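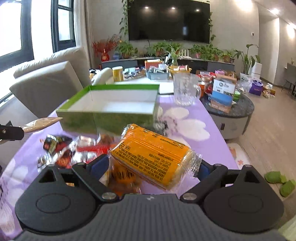 包装台小贴士(Hurkach 车间,接上月那份)

上了夹爪以后台面活儿变了,手少动,眼睛多看。几条先记下,想到哪写到哪。

**摆料**
- 小包零食别堆太高,摊开。叠两层,夹爪下去容易带起第二包。
- 桌布铺平,有褶先抻。花纹多的布找小包费眼,新人先用素色的。
- 空盒先开盖再放,盖子收走,别搁手边。

**夹**
- 塑料袋包装捏中间,别捏封口那头,封口一皱就打滑。
- 斜着夹也行,进盒前转正就好。
- 指头内侧的垫子每班擦一遍,湿布拧干,再拿干布过。糖粉粘上去很难弄,别用指甲抠!
- 螺丝松了自己别拧,叫 Nomura 那边的人。

**人这边**
- 以前一班手工装1000包,下班手腕贴膏药。现在机器装大头,人补漏、换盒、挑破袋。手腕好了,改成脖子酸。屏幕垫高点,管用。
- 每30分钟站起来走走,Cirna 系统会弹提醒,别老点“稍后”。
- 手持的那种比看着沉,两手轮着来。袖口扎紧。
- 老员工手感好,哪种袋子脆、哪种滑,写在台边本子上,调参数的人真的会看。已经记了42条了,继续写。
- 岗位调整的事:装盒组留11个人,其余转质检和补料,工时不变。培训算上班时间,记得打卡,上回有人忘了,补起来很麻凡。

**收工**
- 散糖归袋,碎包装纸扫掉,夹爪张开再断电。
- 水壶、杯子离料远点。说过好几遍了。
- Zarell 的备用垫子在二号柜下层,拿了登记。

下午三点交接,台面没清完的先清在走。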